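Search this site Enter keywords Go

Call for participants: gripper comparison sessions at the Groltcombe lab

We are looking for people to come and spend a few hours with us this spring, steering a two-armed robot through the kind of chores you probably do at home without a second thought, and then telling us, at whatever length you like, which gripper you would sooner have on the end of your arm. You don't need an engineering background. A few of our most useful testers so far have been a piano teacher, a retired mail sorter and a young man who repairs sewing machines, and we would love more people like them (engineers are welcome too, of course!).

The study compares two grippers. The first, which everybody here calls the Brito, has long fingers that come to a point. The second, the Worley, has shorter, flatter fingers and a softer grip pad. Both fit the same wrist, so in the course of a session we swap one for the other and ask you to do the same jobs again. Half of our participants start with the Brito and half with the Worley, and you'll find out which on the day.

The main job is packing groceries. You'll have a table full of things to get into a bag, and we choose them to be a nuisance in different ways: a soda can that has already been crushed, a bread roll in its plastic, strawberries in a clear punnet, dried chili peppers that want to scatter. One arm generally ends up minding the bag while the other does the fetching, and how you share the work between them is entirely up to you. We are every bit as interested in the awkward moments as the smooth ones, so please don't practice on our account.

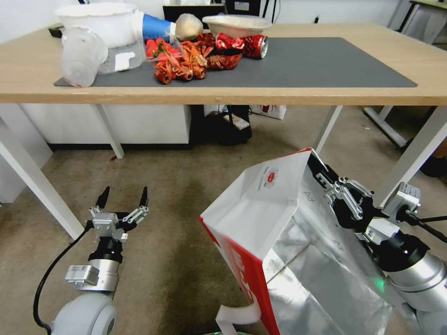 Posted by Lingyun Meng, Terkulden manipulation group
Feb 21, 2024

A session lasts three hours, with a proper break in the middle and tea, coffee and something to eat. The first half hour is a gentle introduction to the controls, and one of us will be beside you the whole time. After that you pack with one gripper, rest, and pack with the other. We finish with a conversation, and this is the part I look forward to most — people notice things that our force readings simply don't show. In January one tester told us she had stopped trusting the left hand after a single slip, and we went back and looked at everybody's recordings with that in mind.

We would like to hear from you if you:

- are 18 or older
- can sit or stand at a control station for up to 45 minutes at a stretch
- have reasonable use of both hands (left-handed people are especially welcome, as we have had very few)
- are comfortable talking with us in English
- have not taken part in one of our gripper studies before

Glasses are no trouble at all. If you use a wheelchair, or would need the station set at a different height, please mention it when you write and we will have it ready for you.

We pay $75 for the session, plus parking or bus fare. There are 11 places left in this round. We record the robot's movements, the views from its cameras and the sound of our closing conversation, and you are free to stop at any point and still be paid in full. Recordings are stored under a number and not your name.

To put yourself forward, send a short note to Sorin Căpraru at the Groltcombe front office, with the days that suit you, a phone number and a line or two about what you do with your hands in ordinary life — cooking, knitting, fixing bicycles, anything. He answers every message himself, usually within a couple of days, and will send you the consent form to read at home. Please bring the signed copy with you, and wear sleeves that can be rolled up.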